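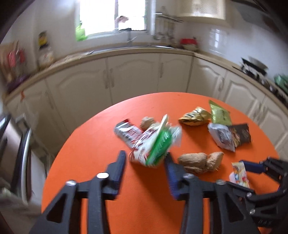
1 min read

22 March 2025. Gripper pair, kitchen site, Okis job.

Pads first. Wiped both sets w/ alcohol, left to dry. Blue rubbery face on Ambrose #1 was glazing near the tip, swapped from the spares bag. Old ones in the tin, don't reuse.

Pivot screws: snugged all, no threadlock this time (last time it crept into the joint and we lost a morning). Check again after 125 cycles. Left linkage had play, up to 7 hundredths at the tip. Shimmed. Better.

Small packets are the hard ones, the foil slides if pads arent parallel. Ginger is easy, anything knobbly is. Close slow on sachets.
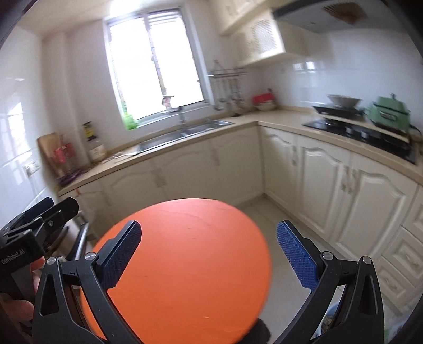

Table clear, fingers full open.

Zero the encoder at full open, NOT closed. Drolero sheet still says closed, needs fixing. Log shows 1000 counts of travel, was short by 42 before the shim.

Windw washes out the view from the table side. Locked exposure in Plitero, still bright but doesnt hunt now.

To do
- order pads, blue, same as December
- second unit: same pivot check
- correct the Drolero sheet
- spare driver bit, current one is rounded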